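The Case

Quarter to two in the morning and the arm was still dropping things. Rajitha had stopped swearing at it. Bad sign, Piyumi thought. When her brother went quiet he started taking things apart.

"Go to bed."

"One more."

It was always one more. Since May it had been one more. The end bench at the Lilstead workshop, rent paid to Jamila Munshi in cash and curry, 73 test grips in the notebook and a column of crosses down the side of every page. Nilmini had drawn a sad face next to number 19. Nobody had rubbed it out. 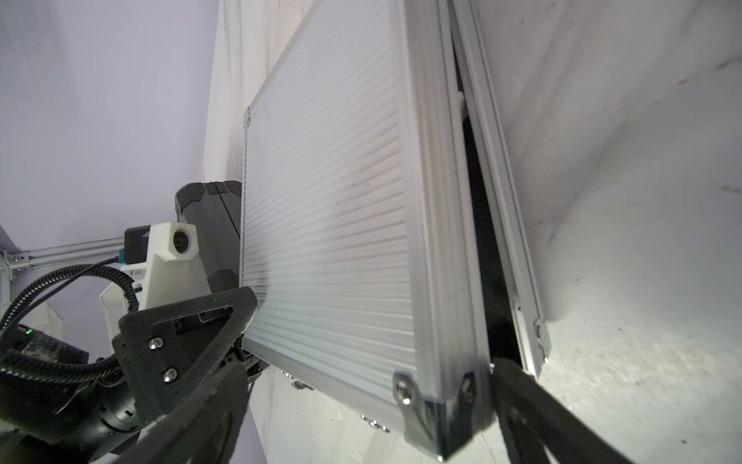

Piyumi had written the grip routine on the train, on the back of a Trander invoice, and she knew it was wrong before Fuston. Too much squeeze, too soon. Close slow, she'd put, then crossed it out, then put it back. Now the two black fingers had hold of the case and she couldn't look at anything but the gap along the lid, that thin dark line getting wider towards the bottom. Dad's case. Aluminium, ribbed, ugly as a fridge. She hadn't seen inside it in years and wasnt going to ask tonight.

"It's open," she said.

"Only a bit."

"Rajitha. If it tips."

"It won't tip."

Fan noise. Rain on the roof. He had one hand over the stop button, not touching, the way Dad used to hover over the handbrake when she was learning.

"Lift it, then," she said.

He typed. Got it wrong, typed it agian. 200 for the speed, then he looked at her and made it 91.

"You do it," he said, and shoved the keyboard across. Crumbs in it. Her finger on the enter key, cold tea by her elbow, upstairs Jamila's radio going on about shipping.

She pressed it.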